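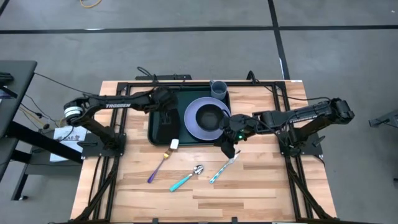 Page last updated: October 5, 2018

Trays and place settings: notes for the lunch room

The new tableware is in use in the upstairs lunch room at Brelance, and several people have asked how the trays are supposed to be laid. The old sheet on the cupboard door dates from before the change and should be ignored. It described white china and a paper liner, and both have gone.

A single setting is made up of one tray, one plate, one bowl, one cup and three pieces of cutlery. The plate goes on the right half of the tray and the bowl sits on the plate, in the middle. We put the plate on the right so that the left half stays free for bread, fruit or a second dish. The cup goes behind the plate. On a narrow tray it can hang over the rear edge a little, so push it in before you pick the tray up.

The cutlery is laid out on the table in front of the tray first and put on last. Fork on the left, spoon in the middle, knife on the right. The handles come in different colors. A purple handle is a fork, a teal one is a spoon and a light blue one is a knife. This makes sorting after the wash a good deal faster, and it also shows up a missing piece before the tray goes out.

The plates are lavender and the bowls are black. They came from Soylu in May, along with the gray cups. We had asked for the bowls in gray to match, but black was what they had in the quantity we needed, and there was a two-week wait for anything else. The black does show water spots. Dry the bowls with a cloth before they are stacked, inside as well as out.

The trays are an older purchase, from Kaltdale. The dark ones have a raised rim and sloping sides, so they nest when stacked.

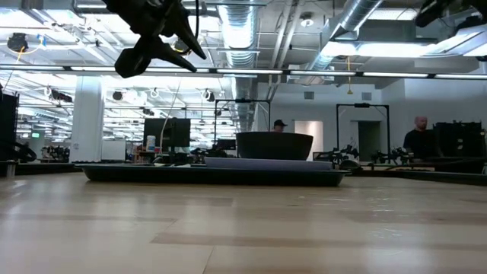 Stacks should be no higher than the second shelf. A tall stack of trays leans, and the lower ones stick together when they are put away damp. If two trays will not come apart, run warm water over the outside one and wait a minute. Do not use a knife to pry them. We lost three that way over the summer, all chipped along the rim.

Bowls are carried on their plates and not in the hand. The bowl is wider at the top than at the base and it will slide on a smooth plate if the tray is tipped. Soup should be filled to a finger's width below the edge. Anyone serving from the large pot should set the tray down first, fill the bowl, and then lift with both hands.

The wooden tabletops have had some questions too. They were refinished by Sestier and the finish is harder than the old one, though it still scratches. Please do not drag the trays. Lift them, or if you have to move one a short way, put a cloth under it. Scratches that are already there will be left until the next refinishing. For daily cleaning use a damp cloth and a dry one after it. The spray bottle under the sink is for the counter and the stove only – it leaves a cloudy film on the wood that takes a long time to rub out.

Hot pans do not go directly on the wood. There are 33 cork mats in the drawer beside the refrigerator, which should be enough for any meal we serve up here. Return them to the drawer flat. The ones left standing on edge by the window have curled.

After the meal, scrape the bowls and plates at the counter and not over the trays. Cutlery goes into the divided basket with the handles up, sorted by color. Cups go upside down on the top rack. The trays are washed by hand. They fit in the machine, but only at an angle, and they keep the spray arm from turning.

Two points are still open. The first is whether to buy a smaller bowl for dessert. At present the black ones are used for everything, and a portion of fruit looks lost in them. Soylu has a smaller size in the same color and has offered to send a few to try. The second is storage for the cups, which take up most of the shelf over the sink and are hard to reach for anyone short. A low rail on the side wall has been suggested. It would mean moving the notice board.

A corrected sheet will go up on the cupboard door once the question of the bowls is settled. Until then, use this page. Breakages should be written on the list inside the left-hand cupboard, with the item and the color, so that replacements can be ordered together.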